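Folding and binning cloths with hand grippers: bench tips for packing room staff

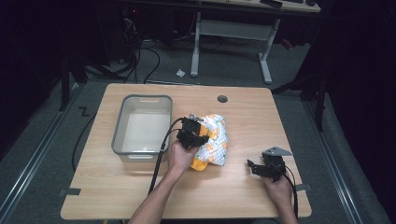
Page last changed: 12 June 2024

These notes are for staff at the Vodville site who have moved from the folding tables to the gripper benches. They cover bench layout, handling of cloths and the changes to shifts and breaks. Send corrections to Sumeya Negash.

Setting up the bench

Put the bin on the left, long side in line with your forearm, and the cloth to the right of it. Empty the bin before the first cloth. Lint left in the bottom from the last batch counts as a fault at checking.

Lead the cables towards you and off the near side of the table. A cable may lie over the rim of the bin, but lift it clear before you put a cloth in. Check for loops on the floor next to your feet each time you come back to the bench.

Roll sleeves above the elbow. Cuffs catch on the jaws.

Handling the cloth

Start with the cloth crumpled, as it comes from the dryer. Do not smooth it by hand first. Press one gripper down on the cloth to hold it and keep the other open until you have found a corner. Close on the corner, lift, and let the weight of the cloth open the fold.

Printed cloths are easier than plain ones, as the pattern shows which way up the corner is. Plain white ones should be done in the first half of the shift.

If a corner slips twice, let go with both hands and begin again. Pulling harder stretches the hem.

A trained person can do up to 21 cloths an hour. The old folding tables were faster, and the targets have been lowered to match. The daily sheet no longer shows names, only bench numbers.

What has changed for staff

The sorting line from Skikon now takes the flat towels, 400 a shift, and needs one person at the infeed. Mixed and printed cloths stay with the benches. The four people who worked on flat towels were retrained in April and kept their grade.

Grip work loads the thumb and the base of the palm. Change benches or tasks every hour. Sem Baert keeps the rota and will swap anyone with a sore wrist to the infeed the same day, without a form.

End of shift

Wipe the jaws with a dry cloth. No spray.
Lay both grippers on the table with the jaws open.
Replace any marking tape that has lifted.
Write the bench number and the batch on the sheet.

Spare jaw pads are in drawer 11, under the label printer.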